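Vestomis Ekmont : le petit sac à dos bleu marine qui m'a réconciliée avec les sacs à dos

J'ai acheté l'Ekmont en décembre, un peu sur un coup de tête, pour remplacer un vieux Zabala dont la fermeture avait rendu l'âme en pleine gare (avec tout mon déjeuner dedans, merci bien). Je cherchais un modèle simple, pas trop grand, que je puisse prendre le matin sans réfléchir. Huit mois plus tard je le porte presque tous les jours, et mon fils me le pique dès que j'ai le dos tourné !

Première bonne surprise, la forme. J'aime beaucoup ce haut arrondi et ce bas qui se resserre, ça change des grosses boîtes rectangulaires qu'on voit partout. Le bleu marine va avec tout, y compris avec mon imper jaune, et les touches de blanc sur le devant l'égayent juste ce qu'il faut. Il existe aussi en vert, mais je l'ai vu en boutique et je l'ai trouvé un peu triste.

Côté volume, la fiche annonce 19 litres. J'y mets un ordinateur, une gourde, un pull, une trousse et le goûter, et ça ferme encore sans forcer. Pour un week-end, c'est jouable à condition de rouler ses vêtements - j'ai tenu deux nuits à Nantes avec, en laissant quand même les chaussures de rechange à la maison.
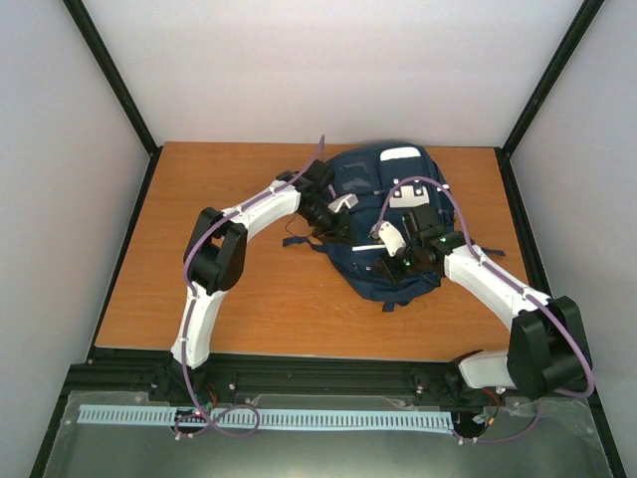 Les bretelles, maintenant. Elles étaient raides la première semaine, j'ai même failli le renvoyer, et puis elles se sont faites à mes épaules et je n'y pense plus du tout. Le réglage se fait d'une main, il ne glisse pas en marchant. Avec 9 kilos de livres sur le dos (brocante, je ne sais pas résister) j'ai senti que le sac n'était pas conçu pour ça, mais les coutures n'ont pas bougé.

Pour l'entretien, je passe une éponge humide avec un peu de savon de Marseille et je le laisse sécher à plat. Une fois je l'ai mis en machine à 30 degrés, dans une taie d'oreiller, sans essorage : il est ressorti impeccable. La notice le déconseille, donc à vos risques !

Ce qui me plaît moins : pas de vraie poche extérieure pour la gourde, et un intérieur très sombre où je perds mes clés un matin sur deux. J'ai fini par y glisser une pochette Anier orange vif et le problème est réglé. J'aurais aimé aussi une poignée un peu plus épaisse.

Je l'ai payé 30 euros en promotion, et à ce prix-là je le rachèterais tout de suite. Ma sœur en veut un pour la rentrée, je lui ai conseillé de l'essayer d'abord en magasin, surtout pour la longueur des bretelles - elle est bien plus grande que moi.

Marwa Tawfik, 20/8/23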